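Kitchen Cell Pre-Session Inspection: Remote and Hand-Guided Teaching
Caltdale test kitchen, arm station 2
Completed 3rd August, before the first block of demonstrations
Marks used: OK, FIX (corrected before start), OPEN (carried over, see comment)

Section A. Power and stops

A1. Emergency stop at operator desk, pressed and reset. OK
A2. Emergency stop at the kitchen doorway, pressed and reset. OK
Comment: The button is stiff. It works, but you have to push straight on. Pushing from the side did not latch it the first time.
A3. Handheld enable switch drops the arm to hold when released. OK
A4. Same switch drops the arm to hold when squeezed hard. OK
A5. Arm holds position after power cut, with no sag at the elbow. OK
A6. Stove breaker off and tagged. OK
Comment: The stove stays off for this whole set of tasks. Anything that involves the pan is done cold. If someone needs heat for a later set, that is a separate sheet with a second person in the room.
A7. Microwave and air fryer on different circuits. OK
Comment: We tripped this twice in the spring with both on the same one.

Section B. Arm and gripper

B1. Base bolts checked with torque wrench. OK
B2. Joint caps seated, no gaps, no cracks. OK
B3. Gripper opens and closes fully from the remote. OK
B4. Finger pads clean and not peeling. FIX
Comment: Left pad had lifted at one corner. Replaced both so they match. Old pads are in the parts tray and can be thrown out.
B5. Gripper force limit set for dishware. OK
Comment: The bowl and the plate use the low setting. Do not raise it to get a better grip on the plate. If the plate slips, end the demonstration, mark it failed and start the next one.
B6. Speed limit for remote control set to 225 mm per second. OK
B7. Speed limit for hand guiding set to 138 mm per second. OK
B8. Irkel controller and arm agree on tool weight. OK
Comment: After a gripper swap this resets to zero and the arm drifts upward in hand-guide mode. Check it every time, even when the gripper has not been touched.

Section C. Cables

C1. Connectors tight at the upper joint and the wrist. OK
C2. No rubbing or flattened spots along the outside of the arm. OK
C3. Enough slack for full wrist rotation in both directions. OK
C4. Slack does not catch on appliances or cabinet pulls. OPEN
Comment: There is still too much loop near the wrist. It hangs in front of the countertop oven and can get in the way when the oven door comes down. Shorter ties are on order. Until they are fitted, no oven door tasks by remote control. Microwave tasks are fine as long as the operator comes in from above and keeps the wrist turned away from the oven.

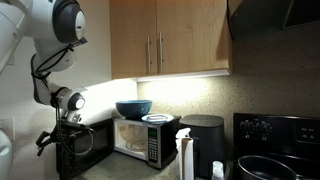

C5. Cables clear of the cabinet doors at full swing. OK
Comment: Opened each door by hand with the arm parked, then again with the arm at reach. The left door is the close one. Operators should open it slowly and stop if they lose sight of the cable.

Section D. Counter and objects

D1. Counter dry, no crumbs or grease. OK
D2. Appliances pushed back to their marks. FIX
Comment: The air fryer had been moved forward and turned a little. It was put back. Small shifts are allowed between demonstrations when the task card calls for them, but every session starts from the marks.
D3. Dishware free of chips. OK
D4. Bowl and plate stable on top of the microwave. OK
Comment: Check by pressing lightly on the rim. The top of the microwave is slick and the plate can walk toward the front when the door is shut hard.
D5. Spray bottle contains water only, label matches. OK
D6. Paper towel roll upright on its holder. OK
D7. Pan cold, handle turned in. OK
D8. No knives, glassware or lighters within reach of the arm. OK

Section E. Lighting and view

E1. Under-cabinet light on. OK
Comment: It puts a strong bright patch on the backsplash. The operators have asked for it to be dimmed. We are leaving it for this set so the recordings match the earlier ones, and we will try a diffuser in September.
E2. Microwave interior visible to the operator with the door closed. OK
E3. Operator screen delay measured. OK
Comment: 55 ms. Stop work above 100.
E4. No one can enter the kitchen unseen from the operator desk. OK

Section F. People

F1. Operator has passed the Skillo refresher. OK
F2. Spotter present for all hand guiding. OK
F3. Long hair tied back, no lanyards, no loose sleeves. OK
F4. Operator and spotter agree on the word for stop. OK
F5. When hand guiding, the operator stands to the side of the arm with both hands on the forearm section, never on the fingers. OK
Comment: Two people were seen last week steering by the gripper. It feels more exact for small moves, but it puts a hand between the fingers. Use slow remote control for the last few inches.
F6. Break after each hour of remote control. OK
Comment: Tired operators rush the approach and then make a lot of small corrections near the object. Those demonstrations usually get thrown out in review, so there is nothing gained by skipping the break.

Section G. Recording

G1. Free space on the recorder. OK
G2. Last session copied off and count confirmed. OK
Comment: 327 demonstrations kept.
G3. Failed attempts marked as failed, not deleted. OK
G4. Task cards on desk match the version in the Hassanpour binder. FIX
Comment: The bowl card was an old version that had the bowl lifted by the inside of the rim only. Reprinted.

Result: Cleared for microwave, bowl, plate and cabinet tasks. Not cleared for oven door tasks until C4 is closed. Recheck sections B and C after any collision, even a light one, and write down what the arm touched.

3 comments
12 shares

Related
Kitchen Cell End-of-Day Shutdown Sheet
Gripper Pad Replacement, Step by Step
Hand Guiding or Remote Control: Choosing for Each Task
Irkel Controller Tool Weight Reset
Collision Report Form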